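Docencia > Robótica de manipulación > Apuntes > Tema 6

Tiempo de lectura: 7 min

Tema 6. Control de cuerpo completo en simulación: base móvil y dos brazos

Estos apuntes suponen leído el tema 5 (cinemática diferencial) e instalado el entorno Multden en su versión de enero. La práctica asociada usa la escena de cocina del repositorio Lustatstead.

6.1 Planteamiento

El estado de configuración q reúne la pose plana de la base (x, y, θ) y las articulaciones de ambos brazos. La tarea se expresa como un conjunto de referencias en el espacio operacional: una pose por pinza y, con menor prioridad, una orientación preferente de la base. Para cada referencia se define un error e_i y un jacobiano J_i respecto a q completo. Las columnas de la base no se anulan: un avance de la base desplaza las dos pinzas a la vez, y ese acoplamiento es la fuente de casi todos los problemas de ajuste que aparecen en la práctica.

La ley de control resuelve en cada ciclo un programa cuadrático:

min Σ w_i ||J_i dq – k_i e_i||² + λ ||dq||²
sujeto a límites de posición, de velocidad y de distancia mínima.

El término λ regulariza cerca de singularidades. Conviene empezar con un valor alto y reducirlo; el procedimiento inverso produce oscilaciones difíciles de atribuir.

6.2 Restricciones de distancia

Cada par de geometrías vigilado aporta una fila. En la escena de cocina, el modelo completo genera 3200 pares candidatos. Tras descartar los eslabones adyacentes y los pares que no pueden tocarse por construcción quedan 2479, cifra todavía excesiva para evaluarla en cada ciclo. El filtro de Curbridge aplica una fase ancha con cajas alineadas y pasa al optimizador solo los pares próximos, roughly 69 en una aproximación típica a la encimera.

Dos advertencias:

– La geometría visual y la de colisión no coinciden. Una malla puede parecer separada de la superficie en el render y estar en contacto según el motor, o al revés. Antes de tocar las ganancias, active la visualización de colisión.
– Los objetos deformables se aproximan por su envolvente convexa. En un paño colgante, la envolvente ocupa bastante más espacio libre que el propio paño.

6.3 Percepción

El módulo Kwan estima la pose de los objetos a partir de color y profundidad. En simulación se dispone además de la pose exacta, que se usará únicamente para evaluar. La salida se expresa en el sistema de la cámara y debe transformarse al del mundo con la marca temporal de la captura. Si se emplea la transformación más reciente, el error crece con la velocidad de giro de la base: es el fallo más común en las entregas.

Los utensilios alargados plantean una ambigüedad adicional de 180 grados en torno al eje corto. El estimador devuelve ambas hipótesis con su verosimilitud; el planificador de agarre ha de aceptar las dos y elegir por alcanzabilidad.

6.4 Fase de aproximación

La pinza izquierda se lleva al borde de la encimera, junto a la herramienta negra y gris, mientras el brazo derecho se mantiene erguido sobre el suelo libre, con los dedos hacia arriba. En esta configuración el brazo derecho no tiene objetivo de pinza; su postura entra como tarea secundaria proyectada en el espacio nulo. Nótese que la vista aparece inclinada respecto a la horizontal: las direcciones deben leerse en el sistema del mundo y no en los ejes de la imagen.
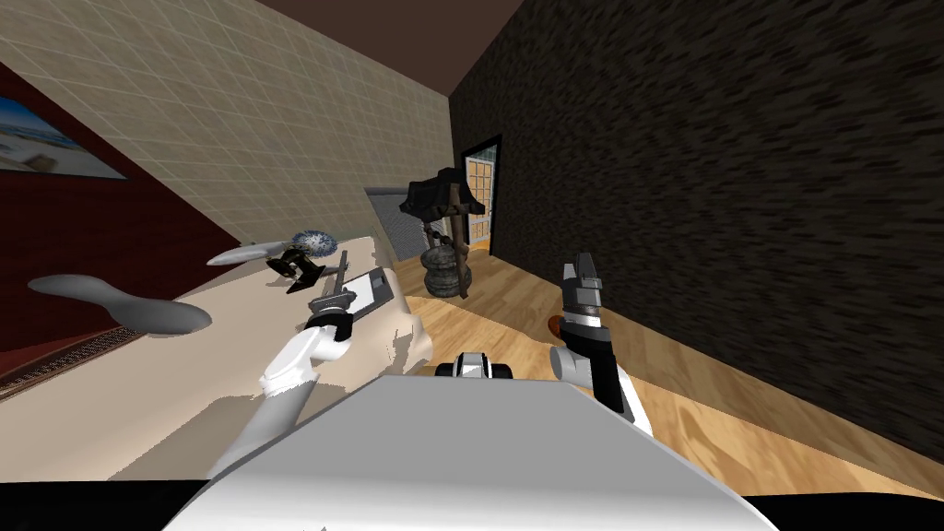

6.5 Ejercicios

1. Obtenga la expresión de J para la pinza izquierda separando los bloques de base y brazo. Indique su rango cuando el codo está extendido.
2. Ejecute la aproximación con un horizonte de 110 ciclos y represente la norma del error frente al tiempo para tres valores de λ.
3. Repita el ejercicio 2 con la base bloqueada. Compare el margen a los límites articulares.
4. Sustituya la pose exacta por la de Kwan y documente la diferencia en la posición final de la pinza.

Entrega: 11/04/2026, en un único archivo comprimido con código, gráficas y registro de ejecución.

Categoría: Control y planificación | Material de prácticas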